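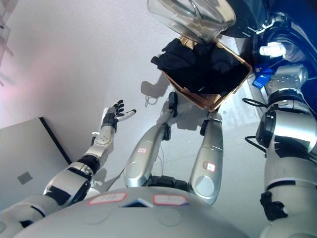

Community Help > Small Farms > Grazing & Pasture

Can I graze two heifers on a field I seeded in August?

I put in 7 acres of orchard grass and clover outside Prutberg, mostly by hand with a Hastik spreader, and it's come up thicker than I expected. Hay is costing me a fortune and I keep looking at that field! Would a few hours a day hurt it?

Do the pull test - grab a handful and yank. If roots come up, keep them off. I went in too early on our back piece and was reseeding more than 100 feet of fence line the next spring. Wait till it's 8 inches or so, and never when it's muddy.

2 heifers on 7 acres? You'll be fine.

I'd wait for spring too. Clover is slow the first year, and they'll go straight for it.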